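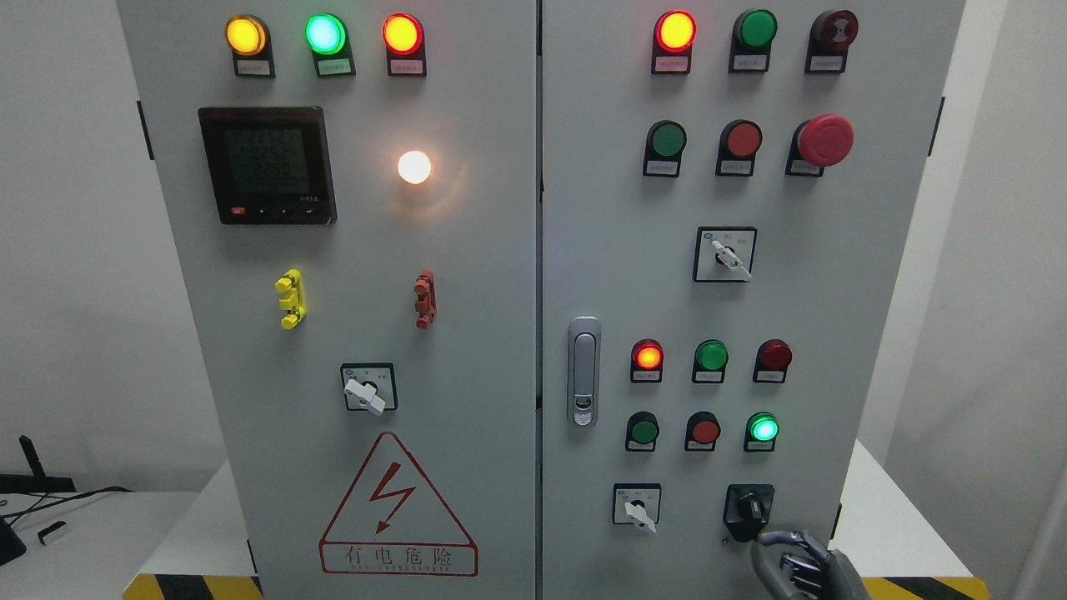 Figure 3. Control cabinet doors with a digital power meter and three lit indicator lamps on the left door.

3.2 Site and records

The Skidlow pumping station lifts drainage water from low farmland into the tidal channel at Dramitbridge. It runs mostly at night, when power is cheaper, and the operators change the start levels by hand between summer and winter. We took the station's electricity records for 20 months and matched them with rainfall from the gauge at Zinlow, the nearest one with no long gaps.

The cleaned record holds 1,902 pumping runs. Runs shorter than 10 minutes were left out, as most of them were tests. Where two runs were less than 20 minutes apart we joined them and treated them as one - this mainly affected the wet weeks after September, when the water level moved up and down close to the stop level.

Energy use per run followed rainfall over the previous two days more closely than rainfall on the day itself. The link was weaker in spring. Farmers upstream hold water back in the ditches at that time of year, and the dates on which they open the boards are not written down anywhere we could find. Tide height had a smaller effect, seen mainly in the longer runs. We did not correct for weed on the intake screen, although the station log mentions it several times - usually without saying how much was cleared.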